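3. Garment states and the folding station

3.1 Why the start state matters

Most written instructions for folding a T-shirt begin with the shirt already flat. In daily work this is seldom the case. A shirt comes to the table in a heap, or it is picked up by one point and hangs from it, and the worker must first find out where the neck and the hem are. In our earlier study at the Lallon shop, this searching took more of the folding time than the folds themselves. For this reason we treat the spreading of the garment as a task of its own, and we describe the cloth by its state and not by the fold number.

We use three states. In the bunched state, the cloth stands or lies in a mound and its outline cannot be read. In the spread state, the cloth is on the table in one layer or two regular layers, but edges may still be curled. In the squared state, both side edges are straight and the hem is parallel to the front of the table. A shirt can go back from a later state to an earlier one, and in our records it often does so.

The bunched state has one difficulty that we did not expect when we wrote the first protocol. When a soft cloth is gripped in the middle, the folds gather above the grip point and hide the seams. A person who looks only at the cloth then has no sure sign of which part is being held (Figure 1). 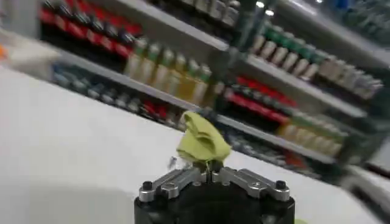
Figure 1. Bunched state. The yellow-green cloth is held between the fingertips and forms a peak over the white table.

3.2 Table and surroundings

The table top is white and matte. We chose a matte surface after a first test in the Floltis room, where a glossy table gave reflections and the edge of pale garments was hard to judge. With a light-colored shirt the contrast to white is still lower than with a dark one, and we accept this, as pale shirts are common in the shops that we want to serve. Behind the table there is shelving with bottled drinks. It was not removed for the study, because a real back counter is seldom without goods near it.

The table height was 80 cm for all sessions. We used 26 shirts in total, of which 8 were new and still stiff from the package. The others had been washed many times. All shirts were cut from the Nishimura pattern, short-sleeved and with a round neck, so that differences in shape would not mix with differences in cloth.

3.3 From spread to squared

A spread cloth may look finished to the eye and still be far from ready. Small wrinkles are not important for the first fold. What matters more is the position of the edges, and whether a seam runs in a curve where it should run straight. A curved seam tells that the cloth under the hand has been pulled more on one side than on the other - it is the most useful sign we have found, and it can be seen before any fold is made. In Figure 2 a faint line of this kind is visible at the left part of the cloth, while the upper edge is nearly level.
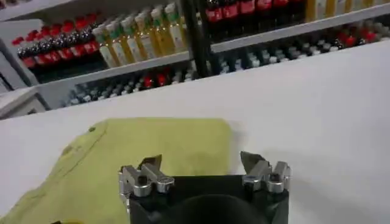
Figure 2. Spread state. The cloth lies flat with soft wrinkles and slightly rounded corners; a faint seam line curves down on the left.

To bring the shirt to the squared state, the work is done from the hem and not from the neck. The two lower corners are taken first, and the hem is drawn toward the front of the table until it is straight. If one corner is lifted while the other lies still, a diagonal crease may appear across the lower half and the opposite side can swell outward in a loose fold. We count this as spread, not squared, even when the neckline is already pointing to the back edge as it should. The same is valid when the hem curls back between the corners and the table shows through the gap. Of the corrections noted in the Wivimis coding sheet, 13 were for this one fault, more than for the sleeves and the neck together.

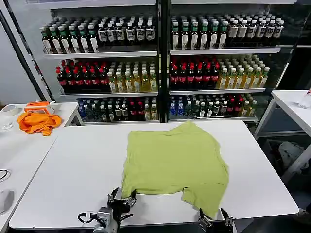
3.4 Coding of the folds

Coding started only when a shirt had reached the squared state. Each fold was given a letter for its direction and a mark for whether the edge met the line it was aimed at. A fold that was opened and made again was written as a new fold, and the old one was kept in the sheet. Smoothing with no change of outline was not coded.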